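2/15/25

I have now kept a humidity log for the flat for a full heating season, and the main lesson is that indoor drying costs more than I had assumed. I don't mean money. I mean water in the air, and where it ends up.

A spin at a higher speed removes water that the room would otherwise have to deal with. My machine's slow cycle leaves cotton heavy enough that the bedroom meter stays high until the next morning. With a second spin the reading is back to normal by bedtime. I set the meter, a cheap Sukprasert unit, on a shelf away from the outside wall, as the readings near cold glass are no use to anyone.

The dehumidifier did less than expected with the door open. With the door shut and the airer 2 metres from it, the tank filled noticeably faster. Running it in the hall, as the Vodville manual suggests, was a waste of an evening.

Floor and basket, from both viewpoints: 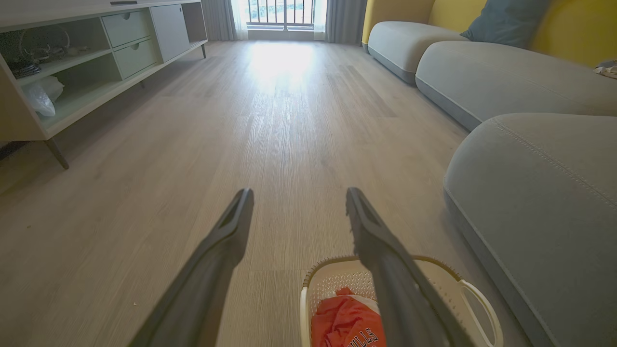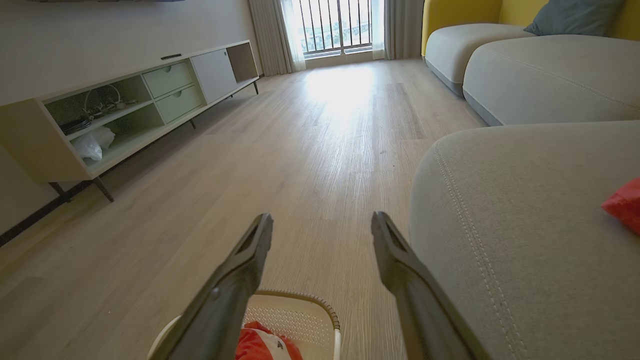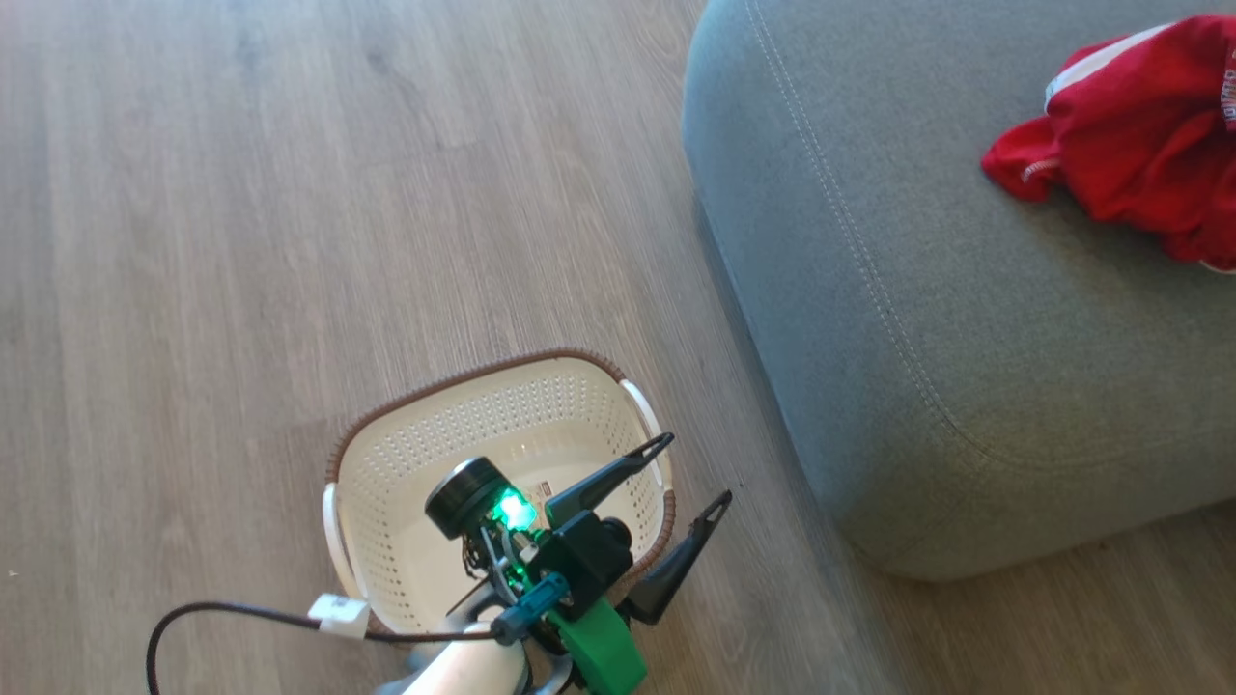 Spacing matters as well. Leaving every second rail empty shortens the drying time for towels, though it does little for shirts. Thick seams are the last part to dry – turn jeans inside out and hang them by the hem.

I still have no good figure for wool. The log has three entries for it, all from mild days in February, and they disagree. I will repeat the test when the radiators are off and add the readings to the same sheet.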